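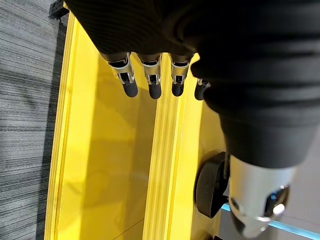 Hường Đoàn reckons most people pick a colour for a room in under a minute and then live with it for ten years, and after teaching the evening class at Midine I'm inclined to agree.

Chapter 2
Warm colours indoors

So. Yellow first, then orange, then the reds. Blues wait till chapter 5.

Yellow is the awkward one. Looks mild on the card, shouts once it's on four walls. Light bounces from wall to wall and picks up more colour each time – the paint hasn't changed, the room has. Always go a shade or two paler than the one you like. Test a big patch, not a little square, and look at it in the morning and again after dark.

Small areas are different. A door, a shelf, a table top. You can be much bolder here becuase the eye has somewhere else to rest.
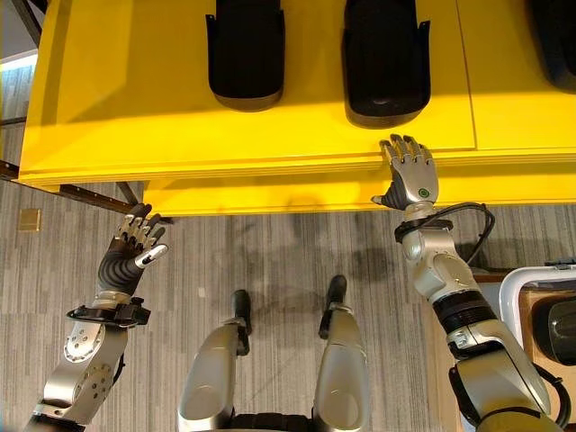
Fig. 2.1 Black shapes on a bright yellow surface.

Dark against yellow is about the strongest contrast you can get. Good for signs, tiring in a bedroom. Swap the black for a mid grey and it calms down alot.

The Duan survey (we come back to it in section 2.4) asked 3,385 householders about their last paint job. Of these 1,683 had repainted a room because the colour was wrong, nearly 40 of them more than once. Gadisa Adugna's notes on the answers are at the back of the book. Read them before you try the exercises.

Words to know: hue, tint, shade, undertone.

You will need for this chapter – a set of paint cards, white paper, a desk lamp, one north-facing window if you can get it.

2.1 What undertone means

Put two creams side by side.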